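Skip to content
Home | Contents | Chapters | Glossary | Instructor Resources | Log in

We use cookies to keep you signed in and to remember your place in the book. Accept | Settings

Chapter 14
Deciding Where to Eat: How Diners Choose a Restaurant

Before I ever taught a class in restaurant management, I waited tables at a place called Frei. It sat on a corner with bad parking and a green awning, and it served schnitzel, dumplings and a cucumber salad I still think about. I was there for four years. On slow nights I'd ask people how they'd ended up with us, mostly because I was bored and wanted to chat, and I got some wonderful answers. One couple had driven past every day for a decade and finally got a red light in front of our door. A woman came in because her sister had told her not to (they weren't speaking). A man in a very nice coat thought we were the bank.

What I hardly ever heard was the answer our owner expected, that people had compared us with the other places in town and decided our food was better. He spent a lot of money on ads saying exactly that. I don't think the ads were terrible, but they were talking to a customer who mostly didn't come in.

So this chapter is about the real customer, the one who's hungry at 6:40 in the evening and has to end up somewhere. We'll look at how the choice gets made, who in the group makes it (often the pickiest eater!), and what an owner can do about any of it.

Let me start with my own dinner habits, which are embarrassing for a person who writes textbooks about this. I live in Jastness, a town of 2635 people, and I have three regular places. Trandik is where I go when I've had a good day. Liten is where I go when I've had a bad one, and the third is a pizza counter in the gas station that I'd rather not discuss. I couldn't tell you that Trandik has better food than Liten. I've just got a feeling attached to each one, and by the time I'm putting on my shoes, the feeling has already picked.

Researchers call this small group of places the "consideration set," and you'll see the term all through the chapter. It means the handful of options a person will even think about. There may be 100 restaurants within driving distance of your house, and I'd bet you can't name half of them. Tonight you'll choose from a few. For a new restaurant, then, the first job is getting onto that short list, and only after that does the menu get its turn.
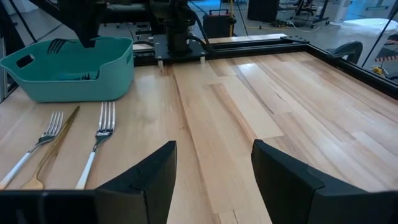 Figure 14.1 A fork with a white handle on a light wooden tabletop.

Getting onto the list can happen slowly or all at once. Slow is the usual way – a sign you pass on the way to work, a coworker's leftovers that smelled great in the break room, a gift card from an aunt. All at once is rarer and more fun. Your plans fall through, you're starving, the usual spot has an hour wait, and you walk in next door. I found Liten like that one January when the heat was out in my apartment and I wanted to sit anywhere warm. I ordered the pea soup since it was the first thing on the menu, and I've been ordering it ever since.

Then there's the question of coming back, and here I'd like you to keep two ideas apart, as students mix them up every term. A satisfied guest liked the meal. A returning guest is one who shows up again. You'd think the first would lead straight to the second, but plenty of people love a dinner and never go back. Maybe it's too far, or it got filed away under "birthdays." At Frei we had guests who hugged us on the way out and then vanished for a year! Meanwhile the fellow at table nine complained about the soup every single week, and he was there every single week to do it.

I'll ask you to try something before you read on. Write down every restaurant you've eaten at in the past month, and next to each one, put how you first heard of it and who in your group suggested it. Don't tidy up the answers. If the honest reason is that the bathroom is clean, write that. Keep the page handy, as we'll come back to it in the section on group decisions and again in the pricing exercise on page 505.

One more note on words. When I say "restaurant" I mean anything from a white-tablecloth room to a taco window, unless I tell you otherwise. The size of the check changes how long people think about the choice, and we'll get to that in 14.3, but the short list works much the same way at both ends.

14.1 The Short List

Previous chapter | Next: 14.1 The Short List | Back to top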